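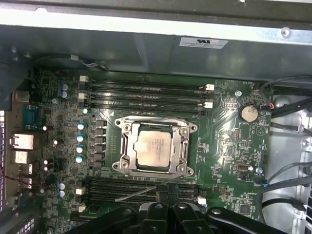
29 January 2019
by Loubna Badawi

Filed under: Talks & Slides / Buying Less

Speaker notes: "Keep the Old One a While Longer"

(These are the notes I talked from at the Pralulton library. A few of you asked for them, so I cleaned up the typing and left the rest alone. Slide cues are in brackets.)

[Title slide, wait for the door to close]

Hi everybody, thanks for coming out in this cold! I'm Loubna, I do the bookkeeping for a small fabric shop, and I'm going to talk about how long we keep the things we buy. I'm not an expert. I got nosy about my own receipts and it got out of hand.

[Slide: shoebox]

So last September I emptied the shoebox. Every receipt for anything with a plug, going back to when I moved into the apartment on Skinlow Street. Total came to $3,398. I had to sit down! If you'd asked me that morning I would have guessed half, and I add up other people's money for a living.

Pause here, let people think about their own shoebox.

[Slide: the toaster list]

What got me was how many of those were replacements. I'd bought a toaster to replace a toaster. I'd bought a second hair dryer while the first one was in a closet with a clogged filter (a filter! it took me a minute and an old toothbrush). I went down the whole list and wrote a letter next to each thing: B for broken, T for tired of it, L for lost. There were a lot more T's than I wanted to read out loud in a library.

Ask for a show of hands: who has bought something new while the old one still worked? Put my own hand up first.

[Slide: my mother's mixer]

My mother has had one mixer my whole life. It's the color of canned peas and it sounds like a truck. She oils it, she wraps the cord the same way every time, and she has never once read a review of a mixer. I think about that a lot.

Don't go on too long about Mom. Last time I lost four minutes here.

[Slide: the waiting list]

Okay, so what I do now. There's a sheet of paper on my fridge. If I want to replace something, I write it down with the date, and then I leave it there for 20 days. I can cross it off whenever I want. If it's still bugging me at the end, I go shopping and I don't feel bad about it. I've put 18 things on that sheet so far and bought 2 of them, a desk lamp and a kettle. The kettle was truly dead, may it rest.

The computer has been on the sheet twice. Both times it was slow, both times I was mad at it, and both times I cleared out old files and we made up.

[Slide: repair vs. replace]

My rule for repairs is pretty loose. I call and ask the price before I carry anything across town. Over half the cost of a new one, I start to think about letting go. Under that, I fix it. Noémie McKinnon thinks my line is way too high and she told me so over lunch, so if she's here tonight she gets the first question.

[Slide: buying used]

Skip this if it's past 7:30.

Used is great for anything simple. Fans, lamps, irons. Plug it in before you pay and let it run while you chat with the seller. Look at the cord along its whole length. I won't buy used heating pads, and I don't care how nice the box is.

[Last slide: blank sheet]

Handouts are by the coats. It's a blank copy of the fridge sheet, take one for your sister. Questions?

Comments

Fumiko Higuchi
I was in the back row. Started my sheet the same night and there's already a blender on it.

Sieglinde Lammers
Half is too high for me too. I stop at a third, except for the sewing machine, which gets whatever it needs.

Tahira Tarar
Could you post the handout? They ran out before I got to the coats.

Loubna Badawi
Tahira, I'll leave more at the front desk!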